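Werkircombe Repair and Reuse Scheme
Progress report to the Skuvance Fund, second period

Summary

The scheme is running to plan on collections and behind plan on deliveries to households. Spending is within budget. We are asking for one change to the grant terms, set out at the end.

Collections

We took in 2132 kg of small electrical goods between February and May, mostly kettles, lamps, radios and office computers. The drop-off point at the library brought in more than the one at the leisure centre, which is only open to the public in the mornings. We have moved the second cage to the car park side and put up a larger sign.

The van is now shared with the furniture store on Baldursdóttir Road. This has worked well apart from two clashes in April, and both sides now use the same booking sheet.

Repairs and training

The evening course has 8 learners, the full number we agreed with you. The first half covered plugs, fuses, safe testing and how to write up a job card. The second half is on desktop computers. Learners strip a machine, check each part and decide whether it is worth building up again. Memory is the part we are most often short of, as many offices take it out before they pass machines on.

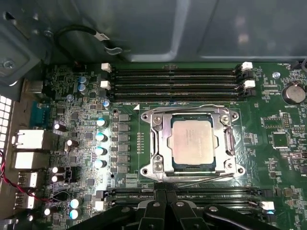 Desktop motherboard in its case, with the four memory slots above the processor empty.

Two learners had to change groups after their shifts moved, so we now repeat the testing session on a second evening. The room hire for this was not in the original budget and has been met from the tools line, which was underspent.

Deliveries to households

We planned to place 300 repaired items with local households by the end of this period and have not reached that figure. Referrals from the housing office stopped for five weeks while it changed its forms. They have started again, and the waiting list is now longer than our stock of working kettles and microwaves. Lamps and radios are easy to supply – we have more than we can store.

Stock records

All items are now logged in Plolelero, which replaced the paper book in March. Entering the old records took longer than expected. Searching by item type works, but the monthly weight totals still have to be added up by hand.

Money

Spending is £700 under budget for the period, mainly on fuel. There are no unpaid invoices.

Request

We would like to move the £700 to a small parts budget for memory and power leads. The learner target and the delivery target would stay as they are. We would need your answer before the June order goes in.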